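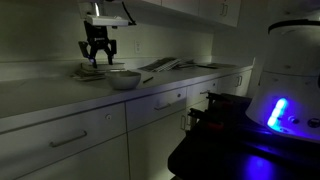 Figure 1. Gripper over the worktop, with the bowl just in front of the papers.

Handout 4: Picking a grasp when the lights are low
Mobile manipulation, Ledgate course, notes by Raimonds Vasiliauskas (last changed 10/13/18)

Welcome back, and thank you for all the questions after the last handout – I have tried to work the better ones in. We are still on the bowl task, and I'm afraid we shall be on it for a while yet, as there is a surprising amount of software hiding behind one bowl.

Remember that the planner never sees a bowl. It sees a cloud of points, and in a dim kitchen that cloud is patchy. White crockery on a pale worktop gives the colour stage very little to hold on to, so in Draster we lean on depth and fit a circle to the rim. On the Trevley log the fit used 451 points out of 3020 left after the worktop plane was removed, and that is plenty if they are spread well round the circle.
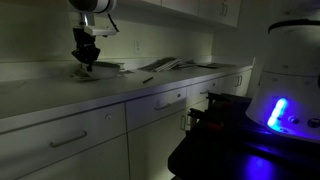
Once we have the rim, the grasp sampler puts forward 20 poses, each with one finger inside the bowl and one outside. Please do read the scoring function before you start changing it! It takes marks off for tilt, for closeness to the back wall, and for any path that sweeps the wrist through the upper cabinets. Those cabinets must be in your collision model, along with the robot's own base (several of you left the base out in May, and the planner was very pleased with itself).

The last few centimetres are handed to the Mets controller, which slows the arm and watches the wrist force. If the arm meets the worktop early, it should stop and lift, and the planner is asked for the next pose on the list.
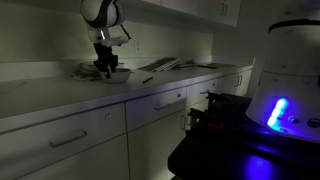
Figure 3. Fingers pointing down into the bowl, papers close by on the left.

For next time, load the log, go to entry 1342 and draw the fitted rim over the depth points. Then add the papers as a box obstacle and run the sampler again. Write down which poses drop out and why, and bring your plots along, even the odd-looking ones.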